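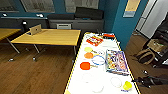 Home Forums New posts Members Search

Returns bench: who does what after the arm goes in?

beltside_k
Feb 12, 2025
We handle returned play and sports kits for Zudedby: paddles, throwing rings, cups, packaged toys. Until January this was all handwork. An operator emptied the kit onto the bench, sorted it by type, checked for damage and repacked. The sorting step now goes to an arm with a two-finger gripper. The operator keeps inspection and repacking, plus a new task, clearing faults.

Throughput is 225 kits a shift. The rate is fine. My question is about the job that is left. Operators used to move between four steps and set their own order. Now they work to the arm's pace and the interruptions arrive in clusters. Has anyone rewritten the job description after a change like this, or did you leave it and let people adapt?

moss_and_gear
We left it, and I would not do so again. At Drimico the fault clearing was treated as "other duties" for the first year. It was a fifth of the shift and carried no grade. Two of the better operators moved to goods-in over it.

Log the stops before you write anything. Time of stop, item type, who cleared it, how long. A paper sheet is good enough.

beltside_k
Logged since last Monday: 122 stops. Thin rings are the worst item by a wide margin, white ones in particular, as the bench top is white too. Paddles are good if the handle is clear. Clear plastic bags are bad.

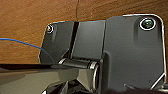
Gripper, close up. The thin blue cable comes in from the left.

Anneliese Ehlers
White rings on a white top is a bench problem. Change the surface before you change anybody's job. A matt grey mat costs very little. I would also ask why an operator is expected to absorb a contrast fault that could have been found on day one.

beltside_k
Fair. The mat is on order. It will not help with the bags.

Güven Tekin
I disagree with Anneliese on the order of things. Surface, lighting and gripper pads will be adjusted for months. If the job waits until the cell is stable, the job never gets written. We did ours at Gorent in week 3, marked it as a draft and revised it each quarter. Operators signed off each revision with their own comments attached, and some of those comments were rude and useful.

Anneliese Ehlers
Revising it each quarter means retraining each quarter. Our people at Butt asked for one change, properly done. They had enough moving parts already.

Güven Tekin
Depends on the size of the change. Ours were a paragraph at a time.
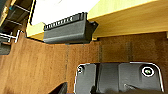
Q (from palletpete): Do operators need a higher grade if they are only pressing reset?
A (moss_and_gear): Pressing reset is the small part. They decide whether the item is damaged, whether it was placed badly, and whether the cell is safe to restart. Grade the decision. Where the operator has no say in any of that, the existing grade is probably right, but then you need a technician on every shift.

palletpete
We have one technician across two buildings, so that settles it for us. Ours wait up to 40 minutes for him on a bad day. I still think you will struggle to get a regrade past finance on the strength of a stop log.

beltside_k
Finance have seen the log. They asked for cost per stop, which I do not have yet. The operators asked for something different: to choose when the kit is tipped out, so that they finish an inspection before the next lot lands. It is a minor change to the start condition and I have put it in.
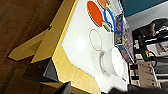

Orange paddle and blue ring at the top of the bench, with the white cup further down.

moss_and_gear
Good change. Watch the spacing as well. Items lying against each other near one end will give you more stops than items spread along the bench. Whoever tips the kit controls that, so it belongs in the job description too.

Anneliese Ehlers
On that we agree. Write tipping and spreading down as a skilled step, with time allowed for it. At present I suspect it is counted as nothing.

beltside_k
It is counted as nothing. I will draft it with the late shift and post the wording once they have been through it.

Related threads
Stop logs: paper or terminal?
Matt bench coverings, which ones last
Fault clearing and pay grades (locked)
Handling clear bags with a two-finger gripper
Rotating operators between manual and automated benches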